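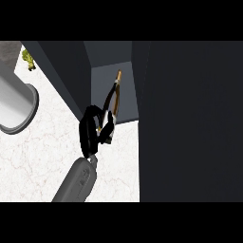

Teaching by hand, one kitchen at a time

Thursday, May 28, 2020

The team at Virnik that teaches robots to do kitchen jobs has not been in the same room since the middle of March. Its lead engineer took our call from her spare bedroom in Nonham, where a pair of hand controllers sat on the desk next to the keyboard. She asked that we leave her name out, as the company does for all its staff.

Her work is showing a robot what to do. A person moves the arm through a task, the computer records every movement, and a learning program then tries to copy it. For the past year most of that has been done in simulation, with a rendered arm in a rendered kitchen.

"People picture us writing rules," she said. "Close the fingers by so much, turn the wrist by so much. We did it that way at the start and it was slow. Now somebody picks the thing up and puts it where it should go, and we keep the recording."

The first project at Virnik used a real arm that could be pushed about by hand. The operator took hold of it near the wrist and walked it through the job. She liked that method and still uses it for short tasks. The trouble was that the operator's own hands and sleeves kept getting in front of the cameras, and a long session was hard on the shoulders.

Remote control came next. The operator holds a controller in each hand and the gripper follows. In the simulator the same controllers drive the rendered arm, and the recordings are stored in the same format, so a person can practise on one and move to the other.

The current set of tasks was drawn up with Carvalho, a firm that fits out small kitchens. It covers picking up hand tools, carrying them over a worktop and putting them away. Long thin objects are the awkward ones.

"With a cup you can be a bit off and you still have a cup," she said. "With something long, a small turn at the wrist is a big swing at the far end. You grip it low down, you think you're clear, and the top of it hits a cupboard."

New operators record 50 practice runs before any of their work is kept. After that they are asked for 200 good ones on each task. She is strict on what counts as good. A run in which the operator stops to think is thrown out, as the program will learn to stop in the same place. A run in which the tool slips a little and is caught again is often kept.

"I want the recoveries. If you only show it perfect runs, it has no idea what to do when things go slightly wrong."

The full collection now stands at 2,000 runs. A check in the spring turned up 252 in which the gripper had closed before it was properly lined up, and the simulator had let it through. Those were taken out and the contact settings changed. She described the week spent finding them as the dullest of the year.

Depth is the other common complaint. On a flat screen it is hard to judge how far the gripper is from the worktop, and beginners tend to come down too fast. The team has tried headsets, which helped some operators and made others feel sick. Most have gone back to a screen and switch to a second view when they need it.

We asked whether skills learned in simulation carry over to a real arm.

"Some of them. Reaching is fine. Carrying is mostly fine. Letting go is where it falls down, because real objects stick and tip and roll in ways ours don't yet."

A trial on real arms was planned for this month at the Gornora site and has been put back to December. Until then the operators are working from home and sending in their recordings overnight. One change has already come from that. With nobody sitting beside them to answer questions, they asked for written instructions, and she has been writing a page for each task. The page on picking up a tool is the longest so far, and she was due to finish it after our call.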